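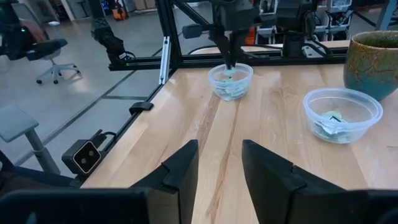 Who is allowed to restart an arm after a stop? The person who stopped it, and only after that person has looked at the whole table with their own eyes.

I write this as a thread because three people asked me for our bench rules after the Bugti meetup. They are rules for small arms on a shared table. Big industrial cells have their own standards, please read those first.

1/ Two arms on one table means two arms are live. Even when you program only the left one, treat the right one as if it can move. We had a near miss in October and it was exactly this.

2/ Before power, walk one time around the table. Look at cables, clamps and camera mounts. A cable that hangs free today will be caught by a wrist joint tomorrow.

3/ No hands inside the metal frame while a program is running. Also not "only for one second" to move a bowl. Pause, wait for the stop light, then reach.

4/ Speed limit for a new task is the slow setting until you have seen ten clean runs in a row. Martti Lindqvist wanted five. We discussed it for a long time and ten stayed.

5/ Objects for practice should be light and soft where possible. Paper and cloth forgive a lot. Anything ceramic or glass needs a second person in the room.

6/ Chairs and stools stay outside the reach of the arms. Yu-na Koo put tape on our floor for this and I recommend it very much.

7/ Write down every stop, also the stupid ones. Our log has 1,312 lines now. Most are boring, but when Si-eun Song sorted them by hour, we saw a clear group just before lunch. We moved the breaks earlier.

8/ Check the emergency button every morning by pressing it. Looking at it is not a check.

Somebody asked if the log must be on paper. Ours is a plain spreadsheet with date, arm, who, what happened. Paper is also fine if people really use it.

Jean Forsyth asks about visitors. They stand behind the tape, and the slow setting goes on before they come in. Rule 3 is for them too.

I will post our morning checklist when Bok-nam Sung has corrected my spelling.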